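# About Wikström Resum

Wikström Resum is an accounting and payroll office in Tremton. We keep the books for small and mid-sized companies, and for many of them we also run the payroll, file the GST returns and prepare the year-end papers. Our clients are mostly trades, workshops, clinics and family shops. We have 176 of them at the moment, and 14 are in Nunach, where we keep a small second office.

The firm was started by Ulla Ekström, who came to Canada from Sweden and worked first as a payroll clerk. Wikström was her grandmother's name. Resum was the name of the bookkeeping practice she bought when its owner retired, and the older clients were used to it, so we kept both.

Huệ Vi joined as a junior and is now partner. She is responsible for corporate tax and for all clients who sell goods outside the province. With Ulla and Huệ we are eight people in total. You will have one contact person with us, and this person knows your file and answers your calls. 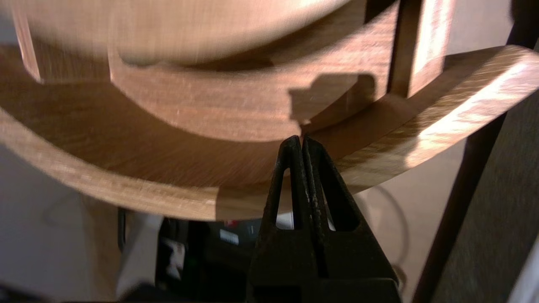

*Curved wood, close up.*

## How we work

In the first meeting we look at your last year-end and at the way your invoices come in. After that we send a written offer with a fixed monthly price. The price changes only if the volume of your bookkeeping changes, and we tell you before it happens.

You can send receipts by email, through our client portal, or on paper. Yes, paper is still fine – we have a good scanner and much patience. Please send everything for the month by the tenth. Payroll changes we need three working days before the pay day.

We speak English, French, Swedish and Vietnamese in the office. Letters from the tax authorities are often written in a difficult manner, and we are glad to go through them with you in the language you prefer.

## What we do not do

We do not give investment advice and we do not carry out audits. If your company needs an audit, we prepare the working papers and cooperate with the auditor you have chosen. Personal returns we do only for owners of companies which are already our clients, and for their families.

## Visit us

Our office in Tremton is at 964 Station Road, on the second floor. Parking is behind the building, and the elevator is to the left of the main door. We are open on weekdays from 8:30 to 4:30, and in April until 7 in the evening. The Nunach office is open by appointment – please call Tremton first and we will arrange a time.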